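Community Giving: News from the Kirkia Foundation

Grants for the coming year confirmed

The Kirkia Foundation, the charitable arm of the Kirkia Building Society, has confirmed its grants for the coming year. Awards totalling £205,000 will be paid to community organisations in the towns served by the Society's branches. The trustees received 123 applications, a higher number than in any previous round, and wish to thank all those who applied.

The largest single award goes to the Rollside Youth Trust, which will receive £78,000 over two years towards its evening and holiday programme. The Trust offers homework support, hot meals and work experience placements to young people aged 11 to 18. The grant will meet the salary of a full-time youth worker and the cost of a minibus lease, and will allow the centre to remain open until 9pm during term.

A second award has been made to Osska Money Advice for its budgeting courses in secondary schools. Some 700 pupils will take part in the next school year. Each course consists of four lessons, covering bank accounts, borrowing, payslips and rent, and is taught by the charity's own advisers. Schools are not charged. Teachers who would like their school to be considered should write to the charity directly before the end of June.

The Hämmerli Fund, which the Foundation has administered since the merger of the two societies, will continue to make small grants for tools, course fees and travel to young people starting an apprenticeship. Applicants must live within the Society's area and must hold a written offer from an employer or college. Decisions are normally made within four weeks. Payment is made to the supplier or college and not to the applicant, except in the case of travel costs, where receipts should be kept and sent in at the end of each month.

Changes to reporting

Organisations receiving a grant for the first time are reminded that a short report is required at six months and again at the close of the grant. The report form has been reduced to two pages. Accounts need only be attached to the final report. Where a project is delayed, the Foundation should be told as early as possible so that the payment dates can be moved.

Grants may be used for staff costs, rent, equipment and training. They may not be used to repay loans or to fund work that has already taken place.
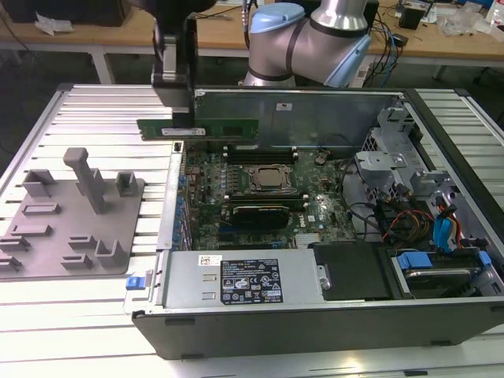
How to apply in the next round

The next round opens in September. Application forms will be available from every branch of the Society and from the Foundation's office, and completed forms must be received by noon on the closing date printed on the front page. Late forms will be held over to the following round.

Registered charities, community interest companies and parent-teacher associations may apply. Organisations whose application was declined this year are welcome to apply again and may ask the office for written comments on their earlier form.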